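16 April 2022

Up at six, coffee, then straight into the pantry before I could find a reason to put it off. I've been meaning to sort the cans since February, when I bought a second bag of rice because I couldn't see the first one.

Took everything out and set it on the counter and then on the floor when the counter filled up. Wiped the shelves with dish soap and warm water. The bottom one had something sticky in the back corner, probably the syrup that leaked at Christmas. It took a butter knife and a lot of scrubbing. Threw out a jar of mustard seed, two packets of yeast and a box of crackers that had gone soft.

Cường Đàm called in the middle of it to ask if I still wanted the shelf risers he got from Sidesa. I said yes. He'll drop them off when he's next over this way. He's having his kitchen floor done and the quote came back at 3,368, more than he wanted to pay. He'll pay it anyway. We talked about his mother's hip for a while and then I went back to work. 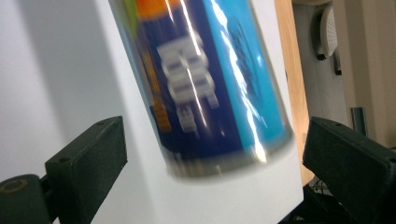 Put the tall cans at the back and the short ones in front. Soups and beans on the left, tomatoes and fruit on the right. The navy can with the orange band went up on the top shelf by itself, because it doesn't go with anything else and I didn't want it rolling around down below. I turned the labels forward where I could. It looks better, though I doubt it will stay that way past next week.

Lunch was toast and the end of the chicken. Wrote the dates on the cans with a marker afterward. The marker gave out partway through, so the fruit isn't done. Need a new one. Also need paper towels, vinegar, onions and a light bulb for the pantry, the 60 watt kind.

Rained a little around 2. Brought the rug in off the railing and it was already damp, so it's over the bathtub now.

Paid the electric bill and filed the receipt from Prukena with the others. Back is sore from the bending. Left the spices for tomorrow, along with the drawer under the stove. Leftover soup for supper, in bed by ten I hope.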